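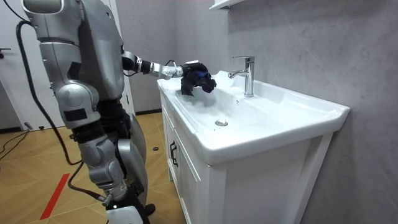 Stastum Basin Set

README for release 2

Contents
What is in the set
Hands compared
Recording setup
Folder layout
Labels
Known problems
Splits
Use and citation

What is in the set

The Stastum Basin Set holds 1,971 episodes of a humanoid robot wiping a bathroom washbasin with a cloth. It was put together to compare two robot hands on the same chore, with the same arm, the same controller and the same fixed camera. Everything was recorded in one bathroom at the Brestton test apartment.

An episode starts with the cloth already in the hand and the robot standing at the vanity. It ends when the operator lets go of the trigger. Picking up the cloth, rinsing it and hanging it up are not covered. We recorded some of those steps, but the results were too uneven to release.

Hands compared

Trokurska hand: stiffer fingers, higher closing force, slower to open. It holds a folded cloth well and tends to drag a bunched one.

Fagerlund hand: softer fingertips, lower closing force, faster. It follows the slope of the basin better but loses the cloth more often when the cloth is heavy with water.

Both hands mount to the same wrist flange. Changing from one to the other takes a few minutes plus a new wrist calibration. Calibration files are stored per session, so please load the one that matches. Using the wrong file shifts the fingertip position enough to put it below the surface of the basin in playback.

We do not rank the hands. Which one looks better depends on the cloth and on how you score a wipe. If you only count dropped cloths, Trokurska wins. If you score how much of the basin was covered, the two are close, and Fagerlund is ahead near the drain.

Recording setup

The robot was teleoperated in every episode. Operators practiced on a dry basin before their first recorded session. The fixed camera looks at the robot from the side, with the basin in view for the whole episode. It was aimed at the hand and the basin, so the top of the robot's head is often out of view, and the far arm is often hidden behind the torso.

Power and data run over cables. Wrist force and joint positions are logged by the controller, and video is matched to them by a shared clock. After matching, the remaining offset is under one video frame in nearly all sessions. The exceptions are listed in sync_notes.txt.

Folder layout

episodes/ - one folder per episode, with video, joint log and force log
calib/ - wrist calibration, one file per session
labels/ - episode labels in CSV
splits/ - train, validation and test lists
sync_notes.txt - sessions with clock trouble

Labels

hand: trokurska or fagerlund
cloth_state: folded, bunched or mixed
foam: yes or no
dropped: yes or no
coverage: low, medium or high, judged from the last second of video
operator: a code, with no personal details attached

Coverage was judged by two people working separately. Where they disagreed, the lower value was kept. Foam is the least reliable label. White foam on a white basin is hard to see on video, and thin patches were probably missed. Treat "no" as "none noticed."

Known problems

- 17 episodes have a gap in the force log. They are kept in the set and marked in the labels file with force_gap = 1.
- The chrome faucet throws strong highlights. Segmentation models we tried often merged a dark cloth with the hand and cut the faucet in two.
- Dark cloth against a dark gripper makes the contact point hard to find from video alone. Use the joint log if you need it.
- Early Fagerlund sessions used an older controller setting with a softer wrist. These are tagged ctrl_old, and we suggest leaving them out when comparing forces.
- There is one basin and one room. A model trained on this set should not be expected to work on a round basin or a different faucet without more data.

Splits

The splits are made by session, so no session appears in more than one list. Both hands are present in all three lists. The test list was redone in September after we found a mislabeled session. Results from release 1 should not be compared with results from this one.

Use and citation

Free for research and teaching. Please cite it as "Stastum Basin Set, release 2" and say which hand or hands you used. If you drop the ctrl_old sessions or the episodes with force gaps, say that too.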